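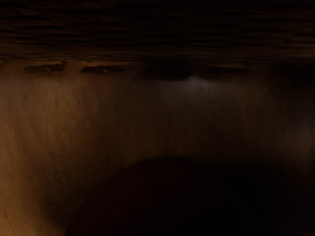

Roos Verhoeven wrote to me after the last column to say that a drawer is either on the floor plan or it is junk, and that libraries which lend out sewing machines and cake pans have confused themselves with hardware stores. I disagree with the second half. The first half is a fair statement of a cataloging problem, and it deserves a longer answer than I gave by return mail.

The objection rests on an idea of what a catalog record is for. A book record identifies a work, and any copy with the same number will do. An object record identifies one physical thing with its own condition, its own missing parts and its own repair history. The Godley branch holds 246 lendable objects against 3787 adult nonfiction titles, and the objects take up more staff hours per loan. Critics read that ratio as proof that the objects do not belong. I read it as proof that the records are bad.

Consider what happens at the return desk. A pressure canner comes back with a lid, a rack, a weight and a manual. The record says "canner, 1." The clerk has no basis for accepting or refusing the return, so the clerk accepts it. Two loans later a borrower reports that the weight is missing, and there is no way to establish when it left. The item is withdrawn and the annual report lists it as damaged, although no damage was ever inspected or described.

Hallar handled this differently. Every object there has a parts list in the holdings field, one line per part, with a note on whether the object can be lent without it. The list is printed on a card that travels with the object. Desk time per return went up in the first quarter and then fell, and withdrawals fell with it. In the last full year Hallar recorded 1453 object loans. That is a modest figure for a town of its size, but each of those loans can be traced.

The usual reply is that small branches cannot afford the cataloging hours. I accept the constraint and reject the conclusion. A parts list takes a few minutes at intake. A search for a missing part, plus two phone calls and a replacement order, takes most of a morning. The hours are spent either way; at intake they at least produce a record that the next clerk can use.

There is a harder objection, and it concerns scope. If the library lends a canner, it is hard to say on what principle it refuses a tent, a wheelbarrow or a set of folding chairs. Ravstead refused nothing for three years and ended up renting storage. I would set the limit by frequency of use in the home. An object most households need less than four times a year, and which fits on a standard shelf, qualifies. An object needed weekly should be owned. An object that needs its own room belongs to the parks department or a rental yard.

By that test the folding chairs fail on volume and the tent passes. The wheelbarrow fails twice. Baskets, trays and serving pieces pass, and they are among the easiest items to administer: there is nothing to calibrate, few have parts, and inspection at the desk takes seconds.

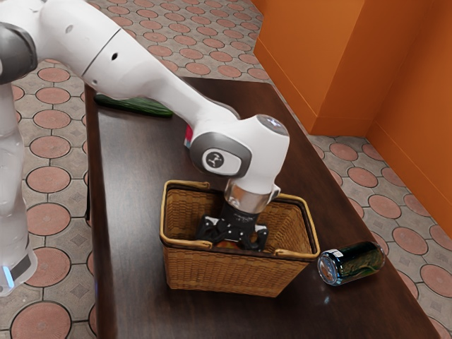

What the budget line should say

Most systems still pay for object collections out of the programming budget, alongside story hour and the summer reading prizes. This is an error of classification with practical effects. Programming money expires at the end of the year and cannot be held for repairs. An object collection is a holding and should be funded as one, with a replacement rate set in advance.

Owino sets that rate at 80 dollars per item over the life of the item. I think the figure is low for anything with a motor and high for everything else, and a two-tier rate would be more accurate. Even so, a flat rate is better than none, as it forces someone to estimate how long the thing will last.

The county's draft rules for object lending are open for comment through December. Section four, on condition reports, makes the parts list optional. I have asked that it be required at intake and at every return, and I have sent a copy of the request to Verhoeven.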